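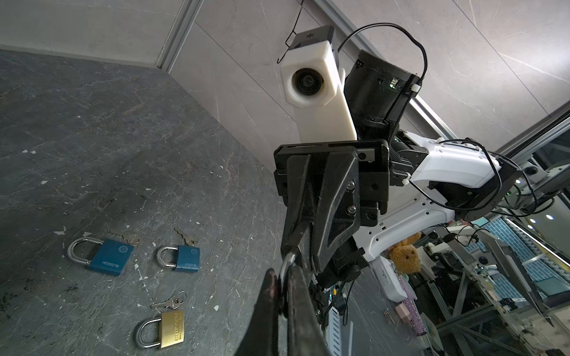 The Shed Door Problem

Most people who rent a storage unit spend more time choosing the tape for their boxes than the lock for the door. At Matley Self Storage, on the edge of Campbell, the front office sees it every Friday, when new tenants arrive with a full truck and no lock at all. They buy whatever hangs nearest the register.

The yard has 200 units in four rows. The oldest row opens onto a gravel lane and takes the weather from the west, and its locks fail first. Few of them are ever forced. They seize up over a winter of rain and road salt, the key snaps in the cylinder, and the tenant calls the office to ask for the bolt cutters. The yard charges 13 dollars for a cut, which is less than the price of a decent replacement.

Brass bodies hold up well outdoors because they do not rust. The shackle is another matter. It is usually steel under a thin plating, and once the plating wears through at the bend, rust starts there. A painted or plastic-covered body can look fine for years while the works inside are packed with grit.

Size matters less than fit. A big lock with a tall shackle leaves a gap above the hasp, and a gap is where a pry bar goes. The lock should fill the space. A shed in a back yard may need a small one, and a farm gate with a chain may need the biggest on the rack.

Then there are the keys. A new padlock often comes with a spare, and the usual habit is to leave both on the same ring, so that they are lost together. Split them the day the lock comes home. Put one in a kitchen drawer and write the name of the door on a tag.

Upkeep takes a few minutes. Twice a year, spring and fall, brush out the keyway and work in a little dry graphite. Oil is fine on the shackle but tends to gather dirt inside the cylinder. Turn the key several times and wipe it each time it comes out black.

At Matley, the longest-serving lock in the west row has been on its door for 13 years. The tenant keeps a lawn mower in there and opens it most weeks from April to October.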